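Wrist cam demos: how many episodes before it stops being dumb?

Home Robotics > Learning from demonstration

osthorpe_bench
Started collecting in November and I'm hooked! The task is simple on paper: reach down, grab a small block, drop it in a tray. I have 62 episodes so far, all teleoperated, all from the wrist camera. The policy trained on those does something that looks a lot like grabbing, which thrilled me more than it should have. It misses by a finger width on most tries though. Do I keep going to 300 or change how I collect?

trenetti
Keep going. I was in the same spot and the jump came from plain volume. My first decent policy needed way more than 62, and I didn't do anything clever.

Ľubomír Vrabec
I'd disagree with that, at least as a first move. What do your start poses look like? If every episode begins from the same home position, then 300 of them teach the arm one path very well and nothing else. I'd take 53 messy ones with varied starts over a big pile of clean ones.

osthorpe_bench
Uh, same home position every time. Guilty.

trenetti
Varied starts are good, sure, but 53 is optimistic. You still need enough of each kind or it just averages them into mush.

Ľubomír Vrabec
Depends on the policy class. Mush was a real problem with the plain regression setup I ran first, much less so after I switched. Also record recoveries: drift off to one side on purpose, then come back and finish the grab. Cut the part where you drift, keep the part where you come back.

hubacek_fan
+1 for recoveries. I threw mine out for weeks as "bad demos" and they were the best data I had. I use Ikport to trim and it takes me two minutes an episode.

osthorpe_bench
OK, spent the evening on this and it's so much more fun than repeating the same reach! I'm starting with the jaws open and the wrist pointed at all kinds of angles now, including ones where the camera gets mostly wall and the tan fabric.

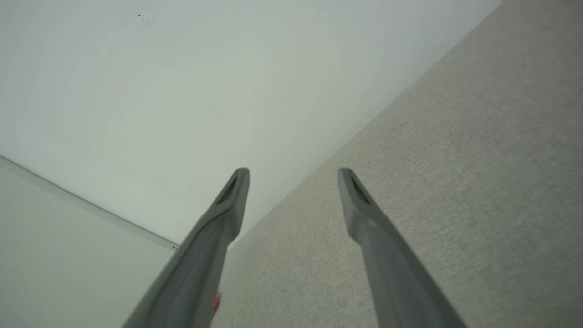

I'm also waiting a beat before I move the stick, so there's a clean first moment in each episode - not sure if that's smart or if I'm teaching it to stand still.

trenetti
You're teaching it to stand still. Trim the pauses! Mine sat there frozen for ages because of exactly that.

Ľubomír Vrabec
Agreed on the pauses, for once. I'd leave a few steps in so the first motion isn't chopped, and drop the rest. And hold some of the odd starts back for testing, or you won't know which of us was right about the count.

osthorpe_bench
Deal. Holding back 2 from each batch. Retraining tonight with the pauses trimmed, and I'll post the success rate for both sets, old and new.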